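# Favcombe Ground Station Project: Report on Our Second Term

We started this project because we wanted to hear a satellite for ourselves. Plenty of courses teach the link budget on paper, and ours does too, but none of us had ever pointed an aerial at the sky and pulled a signal out of the noise. By February we had done it, and I still grin when I play the recording back.

## What we set out to build

The aim was a small receiving station on the roof of the Favcombe teaching block, able to pick up weather pictures from satellites in low orbit. These pass over quickly, so the aerial either has to follow them or be happy to listen in every direction at once. We went for the second kind. It collects less signal, but it has no motors to freeze or jam, and we could build it from copper pipe and a length of plastic drain.

Our budget was £130, which had to cover the aerial, the filter, the cable and a weatherproof box. The receiver itself was already in the department cupboard. We named the station Flavutgate, after the lane behind the block, and the name has stuck so well that it is now painted on the box.

## Building the aerial

Bending the pipe took far longer than we had planned. Our first pair of loops came out lopsided and the pattern was poor towards the north, right where we needed it — the hills on that side already cut off the lowest part of each pass. We made a wooden former, bent a new pair around it and got a much better match on the analyser.

The filter was a lovely surprise. There is a strong FM transmitter near the town and without the filter it swamped everything. With it fitted, the noise floor dropped so far that we thought we had unplugged something!

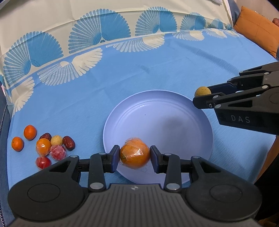
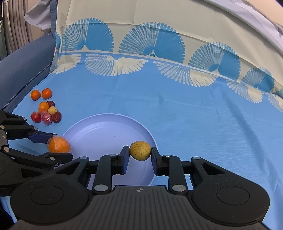

*Chornovol*

## Receiving and decoding

We wrote our own scheduler, called Fududex, which reads the latest orbit data, works out which passes are high enough to be worth having and starts the receiver on its own. The first version got the clock wrong by a full hour and recorded a great deal of empty sky. Once that was fixed it ran happily overnight, and there were new files waiting for us each morning.

Of the 8 passes in our final test, 5 gave a clean picture from horizon to horizon. The other three were broken up by bands of noise. Two of those were low in the north and we expected trouble. The third was nearly overhead and should have been our best of the lot, so I went back through the logs and found that the computer had started a system update halfway through. Updates are now switched off during passes.

Doppler shift was the part I enjoyed most. You can watch the signal slide down the display as the satellite comes towards you, goes over and heads away, exactly as the lecture notes say it will. We plotted the measured shift against the predicted curve and the two lines sat almost on top of each other.

## What we would change

The cable run is 4 metres longer than it needs to be, and the amplifier ought to sit at the aerial end, before the losses. The box also lets in damp through the lower gland — we have sealed it for now, but it wants replacing properly before next winter.

Next term we hope to add a second aerial for the higher band. That will mean a small dish and a way of steering it, so the motors we dodged this time will have to be faced. The Fududex code already works out the pointing angles for every pass and saves them with the recording.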